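Millelard Help Desk
Ticket: Jaw width stuck at 12 after closing, episodes rejected on import
Product: Druramow hand-held gripper, with Millelard Recorder
Opened by: Roel Baert, Bailly after-school robotics club
Handled by: Marcelle Pichon
Status: Solved

Roel Baert, 4:12 pm

Hello, and thank you in advance to whoever picks this up. I'm the parent helper for the Bailly robotics club, and our spring project is called Nolby. The students want to train a small arm to tidy clothes, and they've reached the part where somebody has to go through the same motions over and over by hand with the Druramow so there's something to train on. They chose puffer jackets because the T-shirts were going well and they wanted a challenge. I admire that, though I'm the one who has been up late with the import log!

Now for the problem. When the jaws are closed all the way, the width reading in Recorder should come down to 0. Ours comes down nicely and then stops at 12 mm and sits there. Open it again and the number climbs as it should. Because it never gets to zero, Recorder doesn't write a "grasp closed" event, and on import the whole episode gets flagged with "no grasp found" and set aside. In our last batch of 19 episodes, all but 5 were rejected. The 5 that got through were all from the very start of the session, which may mean something to you.

What we've tried so far:

Restarted Recorder, then the laptop.
Swapped the cable for the other one in the box.
Wiped the pads with a dry cloth.
Lowered the grasp threshold in settings, but it won't take a value that far from zero and jumps back to the default.
Asked the student who set up the project whether she had changed anything. She says no, and she's generally a more reliable source than I am.

The setup is a bed with a pink blanket spread over it and the puffers laid out on top. We do it there because the club's tables are too small for a grown-up jacket with its sleeves out.
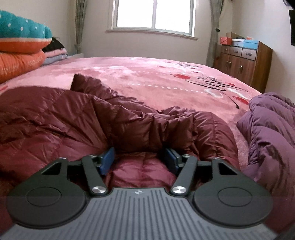 Attachment 1: pads apart over the maroon puffer, purple one to the right

I should add that nothing feels wrong in the hand. The trigger is smooth, I can't hear any grinding, and the two sides move together as far as I can tell. If it's a mechanical fault it's a very polite one. We have 4 students waiting to do their share of the recording, so any pointers at all would be welcome, even if the answer is that I've missed page one of the manual.

Warmly,
Roel

Marcelle Pichon, 4:50 pm

Hi Roel,

Thanks for such a thorough write-up, it saves us both a lot of going back and forth. Puffers are a tough choice, and I'd love to hear how your students get on with them.

I don't think you have a broken gripper. A reading that moves smoothly and then stops at the same number each time usually means the zero point was saved while something was between the pads. Recorder takes a new zero whenever you press Calibrate, and it believes whatever it's told. If there was a fold of jacket in the jaws at that moment, everything afterward is measured from the wrong place. That would also fit with your first few episodes importing cleanly and the later ones not.

Could you do the following for me, in this order?

1. Take the gripper well away from any fabric and close it fully.
2. Look at the width reading and write it down.
3. Open Settings, then Device, then Calibration history, and copy out the last two entries.
4. Please hold off on recalibrating until you've done step 3. A new calibration pushes the oldest entry off the list.

I have a second question that has nothing to do with the first. Does the position trace look steady on the episodes that were accepted? In your attachment the window is straight ahead and pure white. Strong light like that can upset the tracking, and I'd like to rule it out before you record another big batch.

Marcelle

Roel Baert, 6:19 pm

Marcelle, you're a treasure. I'll answer in your order.

Closed in mid-air with nothing near it, the reading is 12. So the jacket isn't holding the jaws open, at least. I tried it with the pads facing up, down and sideways to be sure, and got the same number every time.

Calibration history shows one entry from when we set up in April and then one from partway through the session. I asked around, and it seems one of our younger members saw the yellow "calibration recommended" banner and did exactly what it recommended, between two grasps. He's mortified. I've told him that pressing the button the screen tells you to press isn't a crime, and he has now appointed himself head of calibration.

As for the tracking, I hadn't thought to look, but I opened the trace viewer after dinner and I see what you mean. On the episodes where we come at the jacket facing the window there's a little hop in the path, maybe two in a long one. On the ones recorded more from the side it's calmer, although I couldn't swear to it on every take, and my reading glasses were upstairs. The approach angle varies a good deal from one student to the next. Some of them come in almost flat, and others tip the whole gripper over to get at the bottom hem, more like this:
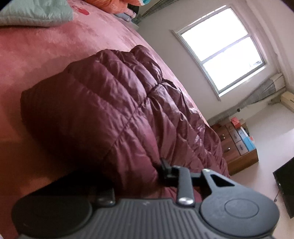 I've told them that variety is good, because that's what the project notes from Druramow say, but is there such a thing as too much? I don't want to make everybody hold it like a teacup if it isn't needed. On the other hand, I don't want to throw away an evening of their work because I was too relaxed about it.

And one more while I have you. Once the zero is fixed, can the rejected episodes be rescued, or do we start over? I'd rather know the bad news before the next meeting.

Roel

Marcelle Pichon, 6:45 pm

Good news on nearly everything, Roel.

The zero: with the jaws closed on air, press Calibrate and wait for the tone. Then close and open a few times and check that the reading gets to 0. If it settles at 1 instead, clean the pads again and repeat. Under Settings, then Device, there's a box labeled "Lock zero during session." Tick it and the banner won't come up in the middle of a take. Your new head of calibration can be in charge of the box.

The rejected episodes: yes, they can be rescued. In the import window, select them all, choose Reprocess, and under "Width offset" enter 12 with a minus sign in front. Recorder will shift the readings and search for grasp events again. Do this only for episodes recorded after that second calibration. Leave your 5 good ones alone, or they'll go wrong in the other direction.

The angles: tipping the gripper is fine, and I wouldn't discourage it. What matters more is that the fabric and some of the surroundings stay in view throughout the take. A plain blanket filling everything gives the tracker very little to hold on to, and a blown-out window isn't much better. If you can half close the curtains the exposure should settle down. I'd do that before asking anyone to change how they hold it.

For the episodes with a hop in the path, turn on "Smooth short gaps" when you reprocess. It handles small jumps well and leaves long ones flagged so you can decide for yourself.

Marcelle

Roel Baert, 8:05 pm

Reporting back from the bedroom floor with the laptop on my knees. New zero taken, box ticked, reading goes to 0 and stays there. I ran Reprocess with the offset as you described and every one of the rejected episodes found its grasp - I may have cheered. Two still carry a flag for a long gap in the path, and the students can vote on whether to keep those or record them again.

I tried a few fresh takes with the curtains pulled partway, and the trace looks smooth to me, but it's evening now and the light has mostly gone, so I won't call that a proper test. We'll try it in daylight at the next meeting.

If I may put in one request for whoever looks after these things: the yellow banner could mention that the jaws should be empty. A few extra words would have done it for us.

With many thanks from all of us at Bailly,
Roel

Marcelle Pichon, 8:19 pm

So glad to hear it. I've passed the banner wording along to the Recorder team with a link to this ticket. I'm marking it as solved, and if the daylight takes show hops again, just reply and it will reopen with the whole history attached. Please send one of the flagged episodes along if that happens.

Marcelle

Ticket closed by agent. Tags: calibration, width offset, import, tracking, student project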